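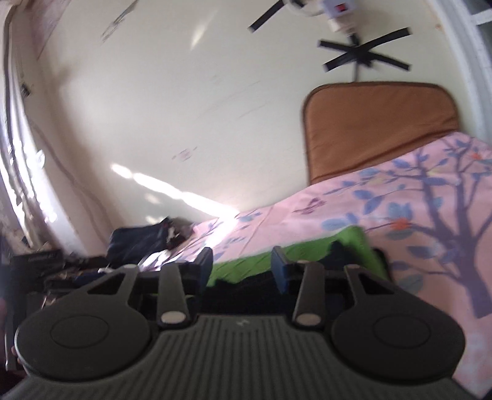 Grellis Lettings
@grellislettings · Jun 23, 2022

Bedding and soft furnishings in furnished rooms. We look after 12 rooms across 2 houses and this is the subject I get the most messages about, so I am putting it all in one thread. Long one.

First, what comes with the room. A mattress, a mattress protector, one fitted sheet, one flat sheet, two pillowcases and a duvet. If you want a second set you bring your own. Most people do, and most people's is nicer than ours.

Printed sheets. I like them. Pink ones with trees and flowers and butterflies on cheer up a cream wall more than any picture you could hang, and you don't need a nail to put them up. All our bedroom walls are cream. They were like that when I took the houses on and I have kept buying the same paint.

Washing a printed cotton sheet: 40 degrees, inside out if it has a pocket, flat if it hasn't. Reds and purples go first. If there is an orange or a red in the pattern, keep it away from white pillowcases for the first two or three washes. I have a whole drawer of pillowcases that used to be white.

Green is the other one to watch. Bright green cloth, the sort you get in cheap throws and T-shirts, will bleed on to a pale sheet if you leave it lying there damp. Dry is fine. Don't drop a wet green anything on a pink bed and go out for the day.

Black is less bother than people think. What black does is shed. Put black clothes down on a light sheet and you will be picking bits off it that night. A damp rubber glove wiped in one direction lifts most of it. A sticky roller works as well but you get through the sheets of it quickly.

Sorting on the bed. Everybody does it, me included. It is the biggest flat surface in a rented room. My method, for what it's worth:

Make the bed first. Pull the bottom sheet tight and tuck it in. You can see small things against a tight sheet and you lose socks in a loose one.

Then two piles, no more. One to put away, one to wash. A third pile for "not sure" is how you end up sleeping on the edge of the mattress.

Start with whatever is darkest. It gets the fluffy things off the bed early and you can see what the rest is.

Anything with a strap, do the strap up before you put it away. Bags, aprons, dungarees. Loose straps catch on drawer runners and then you have pulled the drawer out on your foot.

Fold on the bed as well, on the side nearest the wall. Edges up against the wall give you something to square things to. I learnt that working in the laundry at Bedunance, where the folding tables were all pushed up against one side of the room.

How to fold a throw so that it fits in a standard bedside drawer: in half lengthways, in half again, then in thirds. It comes out slightly too fat. Press it down and shut the drawer quickly.

Fitted sheets. I don't fold them nicely and I am not going to pretend to. Tuck the corners into each other, lay it flat, fold the ragged side in, fold until it is the size of a magazine. If it is going in a cupboard with a door, that is enough.

Someone asked about creases in the green curtains at the second house. Those are from the packet. They drop out after a week of hanging, or you can go over them with a cool iron through a tea towel. Please don't use a hot iron, the fabric has some man-made in it and goes shiny.

Now storage, as it comes up every time. Each room has a chest of drawers with four drawers and a hanging rail. Bed frames are the Zornier ones with the slatted base. You can keep flat boxes under them but not heavy ones, you'll scrape the floor getting them out. The centre leg needs to stay where it is. Two people have taken it off to fit a suitcase in and both beds sagged.

Walls. You can have the bed against the wall. I would leave a hand's width in the winter so the air can get round, particularly on the outside wall of the back bedrooms. In summer push it up as tight as you like.

If you get a mark on the cream, don't scrub it. Warm water, a drop of washing-up liquid, soft cloth, dab. Hair dye and dark denim both leave a line at pillow height. Tell me and I will bring the paint round, it takes ten minutes.

Mattress protectors get washed at the end of each tenancy and I replace them when the elastic goes. If yours has gone already, say so. The last batch went early, all of them within the year, and I have changed to a different sort.

Duvets. Single rooms have a 10.5 tog, which is too warm at the moment. I have thin ones in the hall cupboard at the first house. Help yourself and put the thick one in the bag the thin one came out of, so I can find it again in the autumn.

Drying. The line in the yard is for everyone. Sheets on the outside runs, small things in the middle. If it rains and you are in, take it all down, not just your own. Fold it over the banister and people will find theirs.

Prints fade in direct sun. If you care about the pattern, hang it pattern side in. A purple will go a sort of grey by the end of August otherwise. Blues and teals hold up better in my experience.

Replies to a few messages:

Yes, you can have your own mattress. Ours goes into store and comes back when you leave.

No, I don't mind what colour your bedding is.

Yes, the key safe code has changed. It is on the sheet by the meter in each house. I'm not putting it on here.

The linen order goes in at the end of next week. If you want a spare fitted sheet at cost, message me your room and the bed size before then. Singles and doubles only.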